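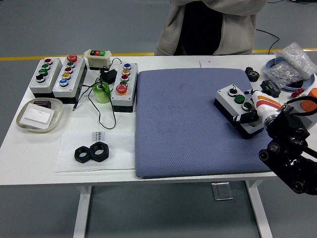 Push-button boxes on a white table.

Replacing a pendant station on an old hoist: same brand or whatever fits?

Reading time: 4 min

dovetail_ray
I have a small shop with a Nistor chain hoist on a jib arm. The pendant has a cracked housing and the down button sticks when the shop is cold. Nistor wants $287 for the replacement, and the supplier says it will take until May to get one. A generic box with the same number of buttons is $40. The hoist has a low voltage control circuit, so the pendant only switches the contactor coils. Is there any reason to pay for the factory part?

millwright_tx
Check the interlock first. On a hoist, up and down must not be able to close together. The factory pendant has a mechanical interlock between those two buttons. A lot of the cheap boxes do not. If yours has no electrical interlock on the contactors either, you can short phase to phase by pressing both buttons.

dovetail_ray
The contactors have a mechanical interlock. It is the plastic rocker between the two of them. I can see it move.

millwright_tx
Then you have one layer. I would still want the second one in the pendant.

panelguy88
I disagree that it matters much here. One shop, one operator, interlocked contactors. I have put Clirik boxes on four hoists and the oldest is still going. What goes bad on them is the cable gland, so throw out the one that comes with it and buy a decent one.

sawdust_and_rust
The strain relief matters more than the gland. The weight of the pendant should hang on the steel wire and not on the conductors. If the generic box has no eye for the wire, send it back.

panelguy88
Agreed on that. Mine had the eye.

kettle_creek
Look at the button colors too. My last employer had boxes from three suppliers in one bay, and each one put green somewhere else. On one the stop was at the top and on the next it was at the bottom. A new hire who had trained on the first one reached for the wrong end. There was no damage, but after that we settled on one layout for the whole building.

dovetail_ray
I am the only one who uses it, apart from my son on weekends.

kettle_creek
That makes two of you. Put the stop where it is now.

millwright_tx
And make sure the stop on the new one is a latching mushroom with a normally closed contact. Some of the $40 boxes ship with a momentary red button and people wire it as a stop. It stops the hoist while you hold it. That is no good to you.

oldrelay
Has anyone mentioned just fixing the one you have? A button that sticks in the cold usually has old grease in it. Kill the power at the disconnect, lock it out, open the box, and take out the contact block. Clean the plunger with alcohol and put it back dry. You can get a bare Brirker housing with blank holes and move your old interlocked buttons into it if the diameters match. I did this on a hoist with 2,434 hours on the meter.

panelguy88
By the time you buy the housing and spend an evening on it you could have the generic one wired and be done.

oldrelay
Maybe. But he keeps the interlock, and the contacts in those old blocks are better than what is sold now.

millwright_tx
I am with oldrelay on this one. Measure the holes before you order. There is 22 mm and there is 30 mm, and an adapter ring is a poor fix on something you pull on all day.

dovetail_ray
Measured tonight. 22 mm on all of them. The down button had a brown paste in it that I assume was grease at one time. It moves freely now on the bench. I ordered the bare housing and a new rubber boot for the cable.

sawdust_and_rust
Label the conductors before you pull them off the terminals. Tape and a marker will do.

dovetail_ray
Already done — numbered both ends.

panelguy88
Fair enough. I still think the Clirik would have been fine.

kettle_creek
When it goes back together, test every button with no load on the hook, then try the upper limit switch slowly. If up and down come out swapped, fix it at the pendant and leave the motor leads alone. The limit switch depends on them being right.

dovetail_ray
Will do. Housing should be here next week and I will post how it went.

Related threads
Nallo trolley motor hums but will not start
How often do you replace hoist chain?
30 mm buttons in a 22 mm panel
Wire rope or chain for a half-ton jib
Where to buy cable boots in small quantities

This site uses cookies to keep you logged in and to remember your settings. By continuing to use the forum you accept our use of cookies.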